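How to re-spool a spinning reel without the line twist

February 2020
By Poppy Dobson

Quick one this month. Boat's half apart in the driveway and I've got 30 other things to do, but I keep getting the same email. New line on the reel, first trip out, big loops jumping off the spool by lunch. Bird's nest. Cut it out, lose half your line, go home mad.

Almost always the line went on wrong. So – how to put it on right. Works for mono, fluoro and braid, with a couple changes I'll get to.

What you need

Your rod and reel. New line. Scissors that will really cut braid. A wet rag. Electrical tape. A bucket of warm water if you're using mono. A kitchen chair.

I'm doing a Yeoman 3000 size here because that's what lives on my dock rod. Any spinning reel goes the same way.

Step 1. Strip the old stuff

All of it if you're going to braid. If it's mono and the bottom half never sees daylight, you can leave the bottom half and tie to it. I do this more than I should.

Don't throw old line in the water or the yard. Bag it. Most ramps have a tube for it, the one at Trevbridge is by the fish cleaning table.

Step 2. Wipe the spool and look at the lip

Run a fingernail around the edge. Any nick at all will chew line and kill your casts. Tiny ones you can smooth with very fine wet sandpaper. Big ones, order a spool.

Check the line roller too while you're there. It has to turn. A stuck roller puts twist in every single time you crank and no amount of careful spooling fixes that. One drop of oil, spin it, wipe off the extra.

Step 3. Open the bail FIRST

Everybody forgets. Run the line down through the guides, starting at the tip, or just the bottom guide if you're in the garage and the ceiling's low. Flip the bail open. Then tie on. If you tie on with the bail shut you'll start cranking and nothing winds, and you get to do the knot over.

Step 4. Tie to the spool

Arbor knot. Overhand around the main line, another overhand in the tag end, wet it, pull it down tight. Trim close.

Braid will slip on a bare metal spool. The whole load of line just spins around under pressure and you think your drag is shot. Either put a wrap of electrical tape over the knot or put a few yards of cheap mono on first and tie the braid to that. I like the mono. Tape gets gummy in the summer.

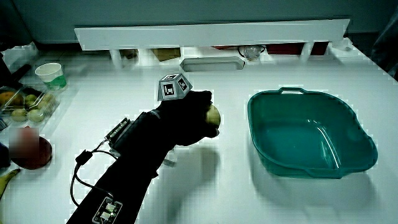 Dobson tells people to lay the filler spool flat on the floor, but the man at the Lomska tackle counter swears it should stand up on a pencil so the line rolls off straight. For a baitcaster he's right. For a spinning reel, no. A spinning reel wraps line around a spool that doesn't turn, so it puts in a twist with every wrap, and what you want is line coming off the filler in coils that go the same direction and cancel that out.

Step 5. Lay the filler spool flat, label up

Put it on the floor under the first guide. Close the bail. Pinch the line in the wet rag just ahead of the reel, firm, and make 20 turns or so.

Stop. Drop the rod tip toward the floor and let the line go slack. If it hangs in lazy curves your good. If it jumps up and wraps around itself, flip the filler spool over, label down, and try again. One side will be clearly better. Go with that side and forget what the label says.

Step 6. Wind it on tight

Keep the rag pressure up the whole way. Should feel like a small fish on, not a big one. Loose line buries into itself and that's where the loops come from later. Braid needs more pressure than you think and it will cut a bare finger, so use the rag.

Mono – soak the filler spool in the bucket for a half hour first, then spool up with it still floating in there. Takes out alot of the memory. Don't bother for braid.

Do the slack check again halfway. Takes 2 seconds.

Step 7. Know when to stop

An eighth of an inch below the lip for mono and fluoro. Braid you can go a hair fuller. Overfilled is worse than underfilled. If you went over, peel some off now and cut it. You won't do it at the ramp in the dark.

Step 8. First trip

Tie on something heavy enough to cast well and throw it a few times before you fish. Close the bail by hand after each cast, not with the handle, and give the line a little tug so it sits down. Do that forever and you'll get double the life out of it.

If you still get twist, and you run a boat, take everything off the end – lure, swivel, leader, all of it – and let out a long length behind you at idle speed. Drag it for a few minutes and reel in under the rag. On the bank you can do the same thing across a big field.

That's it. Back to the boat.

Comments

skeltano_pete: Flipped the filler like you said and it quit curling right away. 58 years old and been doing it label up no matter what my whole life.

Marsh Rat: what about spinners? I throw inline spinners all day and get twist no matter how I spool

Poppy Dobson: Good swivel, a foot or two up the line. Spinners twist line, spooling wont save you from that one.

Gail T: Soaked my 8 lb mono overnight by accident. Any harm?

Poppy Dobson: None. Let the reel dry out before you put it away.

Last updated: November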